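Visit report: Drerngate water treatment works, spring open day

The Drerngate works opens to the public once a year, in May. Places are booked in groups of 14, and each group gets a hard hat, a vest and two hours on site. I took the first slot, at 9:30 in the morning. Parking is on the grass by the lower gate and the walk up to the filter house is steeper than the map suggests.

The works treats river water from an intake on the Jasar, a shallow stream that runs brown after rain and clear the rest of the time. Raw water is pumped through coarse bar screens, then a traveling band screen with a fine mesh. The band screen was stopped for the visit so that the panels could be seen. Leaves and twigs are the usual catch. The guide said the wash jets clog more often than the mesh does, and that the spare nozzles are kept in a coffee can on the pump house shelf.

After screening, coagulant is dosed into a flash mixer and the water moves to three flocculation basins with slow vertical paddles. You can follow the floc growing from one basin to the next, from a haze in the first to flakes the size of oatmeal in the third. Settling takes place in rectangular tanks with inclined plates. The plates were added when demand outgrew the original tanks and there was no land left to build more.

The town supply is hard, and a good part of the talk in the filter house dealt with what that means at home. Hardness here is calcium for the most part. It does no harm to drink, but it leaves scale on faucets and in kettles, and it uses up soap before the soap can do any washing.
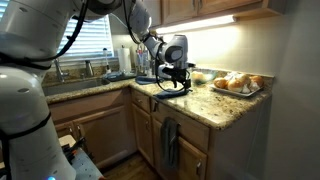

Full softening at the works has been studied twice and dropped twice on cost. The present approach is to hold the pH steady so that the mains neither corrode nor scale up badly. A display board by the stairs had a section of old cast iron main next to a section lined with cement mortar. The unlined piece had lost nearly half its bore to rust lumps. I would have liked a date on each piece.

The filters themselves are rapid gravity units, sand over gravel, with a layer of anthracite on top. One was taken out of service and backwashed while we stood at the rail. Air scour comes first and makes the surface boil. The upward wash follows, and the overflow turns the color of weak tea, then clears. Each wash lasts 14 minutes. Wash water goes to a holding tank and is returned to the head of the works after settling.

Instruments are better than I expected for a plant of this age. Each filter has its own turbidity meter, and the readings go to a Roveo panel in the control room, which was open but roped off at the door. The trend for the filter just washed showed a small bump on its return to service and then a flat line. Operators still pull grab samples by hand every shift and compare them with the online values — the bench meter is treated as the reference.

The questions at this point were mostly domestic. One visitor asked about stiff towels. Hard water is part of it, the guide said, and too much detergent is the other part, and an extra rinse usually helps more than fabric softener does.
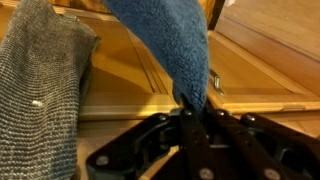 Disinfection is by chlorine, made on site from salt. The electrolyzer cells are kept in a ventilated room with hydrogen detectors, and visitors see it through a window. Contact time is provided by a baffled tank under the lawn. Its only visible parts are the hatches and a row of mushroom vents.

The last stop was the pump hall. Two of the four high-lift pumps were running, and they send water uphill to the Barrera reservoir, from which the town is fed by gravity. The noise made it hard to hear anything beyond the first row of the group. A printed sheet would help in this room. The fourth pump is the oldest and is run for an hour each week to keep the seals in condition.
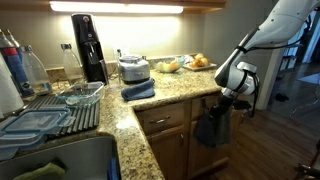
Tea was served in the former boiler house, with tap water in jugs for anyone who wanted to taste it. Chlorine was just noticeable in mine. A side table had free hardness test strips and a leaflet on descaling with citric acid, which I took. The leaflet gives the dose per quart but leaves out the soaking time.

Some practical notes for next year's visitors. The route includes open-grid stairs, so wear flat shoes. Photography is allowed everywhere except the control room and the chlorine area. The restroom is at the gatehouse and there is no other on the route. Booking opens in March through the works office, and the morning slots go first.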